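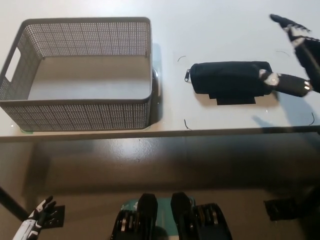

22 July 2024

I got back from nine days of train travel on Friday night and I want to write down what I packed before I forget. I do this after every trip and it has saved me a lot of trouble. The list from two years ago is the reason I no longer carry a travel iron.

The route was Grolham to Plovbridge, four nights there, then the slow train up to Plostitz for the rest. I had one bag, the blue 40 liter one, and a small shoulder bag for the train. The blue bag is getting old. One of the side straps has frayed where it goes through the buckle and I burned the end with a lighter on the second day to stop it going any further. It held.

Clothes first. I took four shirts, two pairs of pants, one sweater, a rain jacket and enough underwear and socks for five days. The plan was to do laundry once, in Plovbridge. The laundromat on the street behind the station was closed for new machines, so I washed things in the bathroom sink at the guesthouse and hung them over the shower rail. The shirts were fine by morning. The socks were not, and I wore damp socks on the train to Plostitz, which I would not recommend to anyone. Next time I take seven pairs. Socks weigh nothing.

The sweater stayed in the bag the whole time. It was over 103 degrees in Plostitz on two afternoons and the room had a ceiling fan with one working speed. I still think I would take a sweater again because of the trains. The car I rode up in was kept very cold and the woman across the aisle had wrapped herself in a beach towel.

Shoes: I wore the brown walking shoes and packed sandals. This was right. I have tried to get by with one pair before and ended up buying flip-flops from a gas station.

Toiletries I have finally got down to a small amount. Toothbrush, toothpaste, deodorant, sunscreen, a bar of soap in a tin, razor, nail clippers, the pills I take anyway. I used to bring full bottles of shampoo and carry most of it home again. The bar of soap does for hair too if you are not fussy, and I don't have much hair to be fussy about. I ran out of sunscreen on day six and paid a silly price for a tube the size of my thumb.

Papers and cables. Tickets were on my phone but I printed them as well. On the way up the conductor's scanner would not read the screen and he was happy to see the paper. I took two charging cables and used one. I took a plug adapter and left it in the wall in Plovbridge, as I did in May of last year in a different town. That is two adapters. I have put a strip of orange tape on the new one.

I also had a paperback of 472 pages, which I picked because it was long. I read 111 of them. It was a history of canals and I liked it, but the window was better. After Harawira the line runs beside the river for the best part of an hour, and people were out fishing from the bank with their cars parked right down by the water. If you take that train, sit on the left going north.

Food was a weak point. There is a cart on the train, but it came through once and had only coffee and a kind of dry almond cake. I bought bread, cheese and tomatoes at the market before leaving Plovbridge and ate them with my pocketknife. I should have brought a plastic box. The tomatoes did what tomatoes do in a bag, and the canal book has a stain on the back cover.

Changes for the next trip, then. More socks, a plastic box with a lid, a bigger tube of sunscreen, a shorter book. Leave the second cable at home. Fix the strap on the blue bag or replace it. I looked at new ones on Saturday and they all seem to have a special pocket for a laptop, which I don't travel with, and cost twice what I paid last time, so I will probably sew it.

The washing is done and the bag is airing on the back porch. I have another short trip coming up in the fall, only three nights, and I would like to try it with just the shoulder bag.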